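Why did the robot drop the basket?

Science pages for young readers, ages 8 to 11
24 April 2018

Have you ever dropped something that you were sure you were holding well? A cup, maybe, or a wet soap. Your hand was closed, your eyes were on it, and still it went down to the floor.

Robots drop things too. In this story a robot called Ko let a basket fall. Ko works in a small laboratory in the town of Brestby, and its job is to learn how to move light things from one place to another. No person was hurt and the basket was fine. But the people in the laboratory stopped all work for that day, because they wanted to know why it happened. I think the way they found the answer is more interesting than the fall.

What Ko is made of

Ko is one long arm with a hand at the end. The hand is called a gripper. It has no thumb and no palm like yours, only two fingers, which come together and go apart again. Close to the gripper there is a small camera. The camera goes everywhere the hand goes, so Ko looks at things a little as if you had an eye on your wrist.

Try to imagine this! When you reach for a pencil, your eyes stay in your head and you see your whole arm moving. Ko sees its own fingers and the thing between them or behind them, and not much more.

Inside the fingers there are two sensors. A sensor is a part which feels or measures something and sends a number to the computer. These sensors measure how hard the fingers are pressing. If the number is small, the fingers hold softly. If it is big, they hold strongly. The computer program that reads the numbers has a name also, it is called Drirow.

What happened

Ko had to do a very simple exercise. Take the basket by its edge, lift it, carry it over to the other side, put it down. Then the same again, back to the first place. It had already done this 80 times without any problem.

In the next lift the fingers closed on the edge, the arm went up, and in the middle of the way the basket began to slide. First one side went lower. Then the whole basket slipped out, hit the corner of the table and rolled on the floor.

The strange thing is what Ko did after. It did nothing special! It continued to carry, very carefully, a basket that was not there. It moved to the other side, opened the fingers, and reported that the work was done.
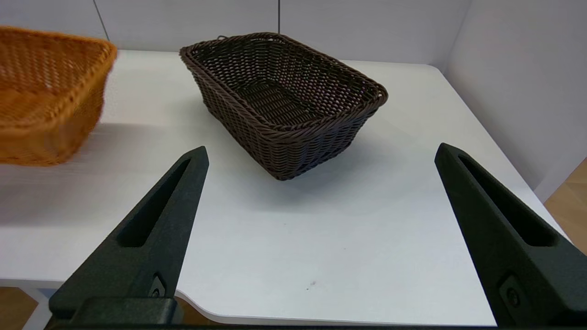

A woven basket is a more difficult thing to hold than you may think. Put your finger on one if you have it at home. It is not flat like a book. There are bumps and small valleys where one strand goes over another, and around the top there is often a thick braid that is twisted like hair. When two hard fingers press on such an edge, they touch only the highest bumps. If a bump bends or turns a little, the fingers have less to hold.

Your own fingers are soft, so they go down into the small valleys. Also your skin feels when something begins to slide, and your hand presses more before you even think of it. Scientists call this a reflex.

Looking for the fault

The first idea in the laboratory was that the basket was too heavy. They put it on a scale. It weighed 200 grams, less than two apples, and Ko can lift much more than this. So that idea was wrong.

The second idea was that the camera did not see well. Light from a window can confuse a camera. But the pictures from that lift were sharp enough, and the fingers had closed in the right place. Wrong again.

Then they read the log. A log is like a diary which the computer writes for itself. Every line has a number and says one small thing, for example "fingers closing" or "arm going up". It is long and quite boring to read, and somebody must read it slowly. In line 2461 they found something odd. The pressing sensor in the left finger gave the same number before the fall, in the fall and after the fall. It did not change even a little.

A real sensor never stays so quiet. The number should jump up and down a bit all the time, and it should become almost zero when the hand is empty. This one was stuck. A thin wire inside the arm had bent too many times and it had broken, and Drirow simply kept the last number it had received. So Drirow believed that the basket was still there, safely held.

You can play this at home with a friend. Close your eyes and let the friend tell you "you are holding it, you are holding it". If the friend has fallen asleep and only repeats the same words in a dream, you will have a problem — and so did Ko.

How it was repaired

The wire was easy. A new one came from Fellis, the workshop which made the arm, and it took 13 minutes to put it in.

The program needed more thinking. Now Drirow has a new rule. If the number from a sensor stays exactly the same for too long, Drirow must not trust it. The arm stops, a yellow lamp goes on, and Ko waits for a person. There is a second rule too: after every lift the computer checks the camera picture and asks, is the basket still in my fingers? If the two answers do not agree, the arm stops as well.

Is it dangerous?

With a light basket, not very much. But think of a robot that carries glass bottles or a heavy box of tools. For this reason there are rules in the laboratory, and they are the same for adults and for visiting children:

Stay behind the line on the floor when the arm is switched on.
Never catch something that a robot drops. Let it fall.
Everyone must know where the red stop button is. Anybody may press it, also if they are not sure.

The last one is important to me. Some children are afraid that they will be blamed if they press the button and there was no real danger. In Brestby you are thanked for it, and then the robot is started again.

Words to remember

Gripper: the hand of a robot.
Sensor: a part that measures something and sends the number to a computer.
Log: the diary of a computer.
Fault: something in a machine that does not work as it should.
Reflex: a quick movement your body makes without asking you.

Something to try

Take a pair of kitchen tongs and an empty basket or a paper bag. Lift it by the edge and walk across the room. Now put a thick winter glove on your hand and do it again. Can you still feel when it starts to slide? Write down what you noticed, and then try with something smooth, like a plastic bowl.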